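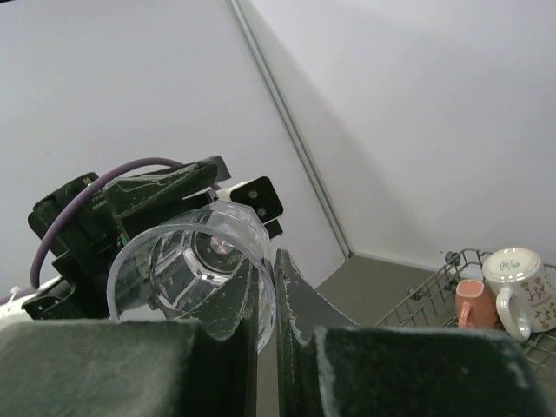 Figure 1. Wrist camera view, clear cup held by the second gripper, dish rack to the right.

Gistport handling trial: interim report to Skeston
Prepared by Kartini Sitompul, with test notes from Darmawan Liem
Period covered: to the end of October

1. Work done
The two finger sets were compared on the same arm pair, using the same controller settings. Each set was run on mugs and clear cups, with the dish rack at a fixed place on the table. In all, 471 grasps were logged. Of these, 205 used the hooked fingers and the rest used the flat pads supplied with the Tam grippers.

2. Findings
The hooked fingers held mugs by the rim more reliably than the flat pads. On clear cups the order was reversed – the pads spread the load and the cup turned less during handover. There were 19 drops with the hooked fingers, most of them at the moment the first arm let go.

Wear is now plain on the dark fingers, with chipped edges and pale scratches along the rims. Grip force readings have not changed over the same period. Ikhsan Chong will measure the finger profile again before the next block of runs.

The wrist camera gives a usable view of the cup rim at close range. Reflections from clear walls still upset the edge finder, and the near fingers hide part of the rack. Moving the camera mount was tried at Custthorpe and gave a wider view, but the cable then limited wrist rotation.

3. Changes to plan
Handover tests with wet cups have been put back to the next period. The controller comparison is unaffected.

4. Spending
Spending is within the agreed budget. We ask for approval to order 2 spare finger sets from the equipment line. Puspita Ngau has the quotation.

5. Next period
– Repeat the clear cup runs with slower release
– Test a matt shade over the work area
– Send the full grasp log to Syafiqah Chong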